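Skurkov发布《啤酒标签核对指南》：先弄清酒是什么，再谈风味

（2025年5月30日）独立酒类出版社Skurkov今日宣布，新书《啤酒标签核对指南》将于8月上市。全书297页，定价178元，面向经常买啤酒、却对酒标上的漂亮话越来越没有把握的读者。

过去几年，“手工”“小批量”“古法”“原浆”几乎成了货架上的标配。这些词听起来都很具体，落到纸面上却往往没有说明：小批量是多小？古法是哪一年的法？“冷泡酒花”泡了多久，用的是什么品种？编辑部在筹备本书期间收集了872份酒标，逐一向生产方或进口商去信，询问标签上的主要说法有何依据。最后能拿出批次记录、配料单或检测报告的只有27份。

这个数字不能说明其余产品有问题。有的厂家没有回信，有的表示记录属于商业机密，还有几家寄来了比酒标更长的宣传册。本社对此不作推断，只在书中如实列出提问与答复的情况。样本来自编辑部能够买到的产品，也不代表整个市场，请各位媒体同行引用时一并注明。
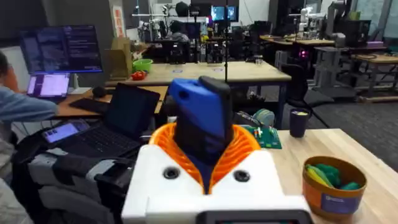
桌边的圆碗与蓝色标签。

《啤酒标签核对指南》不打分，不设奖项，也不推荐“必喝”酒款。编辑部认为，市面上的啤酒评分已经多到互相矛盾的地步，同一款皮尔森在一个榜单上名列前茅，在另一个榜单上连及格都成问题，而两边都很少交代样品的灌装日期和储存条件。再添一份榜单，意义不大。

书中前半部分讨论酒标上的硬信息：原麦汁浓度、酒精度、灌装日期、配料顺序、过滤与杀菌方式。每一项都写明能够告诉读者什么，也写明不能告诉什么。例如苦度值常被当作口感的保证，可是麦芽甜度、碳酸含量和存放时间都会影响喝到嘴里的苦味，标签上的一个数字远不足以下结论。配料表里出现大米或玉米，也不必急着判定为“偷工减料”，有些风格本来就这样酿。

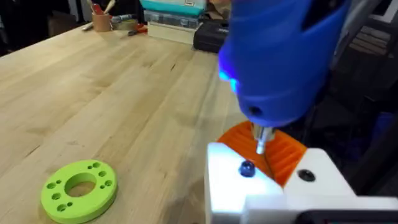
后半部分处理比较含糊的说法。“过桶”一章篇幅最长，因为这个词目前用得最随意。酒液在旧桶里放一年可以叫过桶，加入木片浸几天也有人叫过桶，消费者付的却常常是同一档价钱。书中以虚实混用的常见措辞为例，教读者看清标签究竟承诺了什么，哪些地方只是暗示。

两家精酿厂Bollum与Seok同意开放部分酿造记录供编辑部查阅，相关内容收入附录。需要说明的是，两家厂都没有支付费用，也没有审稿权。Bollum的一款烟熏波特在书中受到批评，原因是前后两批的灌装日期格式不一致，普通买家很难看懂；厂方回复称会考虑改版，截至发稿，本社尚未见到新酒标。Seok提供的酒花采购记录较为完整，但只覆盖常年销售的酒款，季节限定款的情况仍不清楚。

本社也不打算夸大这本书的用处。读完它，未必能在盲品时分清博克和棕色艾尔，也不能保证下次买到的酒一定新鲜。运输和仓储环节的问题，酒标上基本看不出来，书中只用了很短的一章讨论，现有的公开资料实在太少。

《啤酒标签核对指南》由Zosero负责发行，8月起在各地书店和部分精酿酒铺出售，电子版同步上线。首印本附一张可折叠的核对卡，方便在货架前使用。媒体可向Skurkov编辑部申请样书和附录中的调查问卷原文，申请时请注明所属机构及拟刊发的栏目。本社不要求书评提前送审。

关于Skurkov
Skurkov是一家独立出版社，出版啤酒、苹果酒及发酵食品类图书，不承接酒厂委托撰稿，出版物中不刊登酒类广告。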